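Search this site Search Enter keywords

November - By Siham Abdelaziz

New robot safety code for small workplaces leaves the hard part to the buyer

A voluntary code of practice for table-mounted robot arms went out for comment this month, and the people who wrote it would like small workplaces in Darnley to sign up before any inspector asks them to. It runs to five pages. Two of those are definitions.

The code was drafted by Nornance, a consulting firm that advises local employers on machine safety, with money from the Darnley business office. It covers light robot arms that work without a fence, the kind now turning up in repair shops, sorting rooms and school labs. Larger machines in cages are already handled under older rules and are left out.

Signing is free. In return a workplace gets a certificate for the wall and a line in a public list. What it has to do for that certificate is less clear.

The main promise is that each site will carry out a written risk review before an arm is switched on for regular work, and repeat it "when the task changes in a meaningful way." The draft does not say what meaningful is. Moving the arm to another bench would seem to count. Swapping a hard plastic part for a soft one might. Giving it a new set of fingers surely ought to, yet grippers get a single paragraph, and that paragraph mostly tells the reader to follow the maker's manual.

Ingeborg Hellwig, who led the drafting at Nornance, said the wording was left loose on purpose.

"If we list every change that triggers a review, people will look for the one we forgot," she said. "We want them to think about their own table."

That may be so. It also means that two shops with the same arm and the same job could reach opposite answers and both hang the certificate.

The firm says it sent the draft to 477 workplaces and asked for comments. It has not said how many replied. Asked twice for the number, a spokesperson said the responses were "still being read" and that a summary would be published with the final version - no date was given for either one.

There is also the matter of checking. The code has no audits. A site reviews itself, signs its own form and keeps it in a drawer for whoever wants to see it. Nornance does offer a half-day visit for $780, in which one of its staff looks over the review and suggests changes. The visit is optional. Hellwig said she saw no conflict in a consulting firm writing a code and then selling help with it, and noted that any qualified person could do the same work.

Doina Stoyanova, who runs a three-bench returns and sorting business called Trellora, is not convinced. She has used small arms for two years and already writes up her risks.

"I read it looking for something I don't do," she said. "I found one thing, which was putting the date at the top."

Her larger complaint is that the draft treats the arm as the hazard and says almost nothing about what is set down near it. The section on work areas asks for "a clear and orderly surface." It gives no distance between the gripper and other items, no advice on where cables should run, and no word on heated equipment. On a factory line that might not matter much, as the fixtures are bolted down and the same part comes through all day. A mixed bench is another thing.

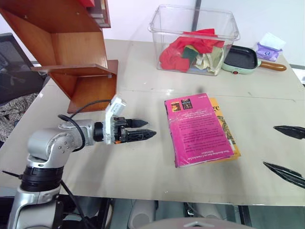

Mixed handling is where the code is thinnest, and it is also where most small users will spend their time. Books, cloth and household goods all behave differently when something closes on them, and a rule written for one says little about the next. Take a table with a paperback lying partly over another book, its edges worn and curled, and a clear container of fabric standing farther back. Next to the container is a small electric pan with a red indicator on its rim. Under the draft, whether that surface is "clear and orderly" depends on who fills in the form. The cable that loops out from the arm toward the wrist doesn't come up at all, though a loop like that is one of the first things a careful person would ask about.

Conall Ó Néill, who teaches machine safety at the Belhaj training center, was kinder to the document. He said most small sites have no written review of any kind, and a weak one is a place to begin. He would still like to see three additions - a minimum gap around the gripper, a cable check at the start of each shift, and a plain rule that anything with a heating element is unplugged or moved before the arm runs.

He also wants the code to deal with benches where more than one arm can reach the same spot. The draft speaks of "the robot" from start to finish.

Hellwig said those points had been noted. She would not say whether any of them would be in the final text, and added that a longer code would be read by fewer people.

Comments can be sent to Nornance by mail or handed in at the Darnley business office, which will also have printed copies at the front desk. The office said it would start taking signatures as soon as the final version is out. Workplaces that sign the draft now will not have to sign again, whatever changes are made.

We use cookies to remember your settings and count visits. By staying on this site you agree to their use. Accept Manage choices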